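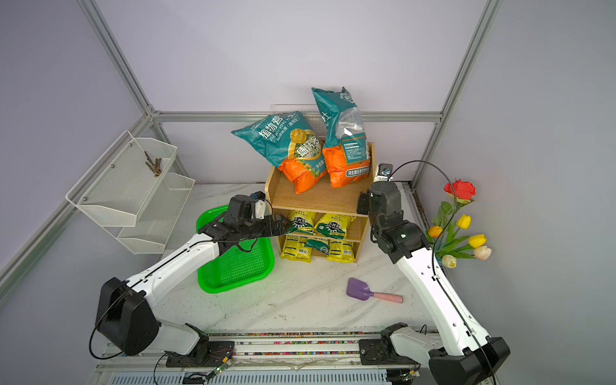 Attachment 1: Potting shelf, soil on top, seed packets on the two lower tiers.

Ticket 452
Subject: Nothing on the potting shelf can be found by anyone who wants to plant something
Opened by: Efua Korletey
Assigned to: Bhavana Kandasamy
Priority: Medium (Efua says High)
Status: Open

Reported problem
Seed packets share a wooden shelf with no order I can detect. Most of them are yellow, so "grab the yellow one" has stopped being a useful instruction. Meanwhile the soil, the heaviest thing we own, lives on the very top. One bag leans back and the other has tilted over like it's had a long lunch.

Log

9:10 a.m., Bhavana
Asked Efua whether she had tried reading the packets. She had. Asked whether she had tried reading them before pulling them out. Ticket went quiet for a while.

9:45 a.m., Bhavana
Checked ticket 367 (same shelf, same complaint, closed as "will sort itself out"). It did not sort itself out. Reopening that one and linking it here.

10:20 a.m., Efua
Some packets show their barcodes to the room. Great if you are a cash register. Please can we agree that the front of the packet goes at the front.

11:05 a.m., Bhavana
Proposed fix: soil comes down and stands on the tabletop to the left of the cabinet. Small packets go in the green basket, where they can be flipped through. Twigs stay in the wire organizer on the wall until somebody admits to wanting them. Flowers stay on the right. They're artificial, so please stop opening tickets about watering them. 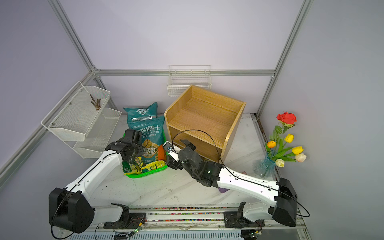
Outstanding items

1. The green basket has a crumpled snack package in it. Snacks are not seeds. Owner to remove.
2. Decide what the back wall basket is for. Efua votes seeds, I vote gloves.
3. Labels for the shelves. Efua has offered to write them, in capitals, which I am choosing not to take personally.
4. Close 367 properly this time.

Next update after lunch.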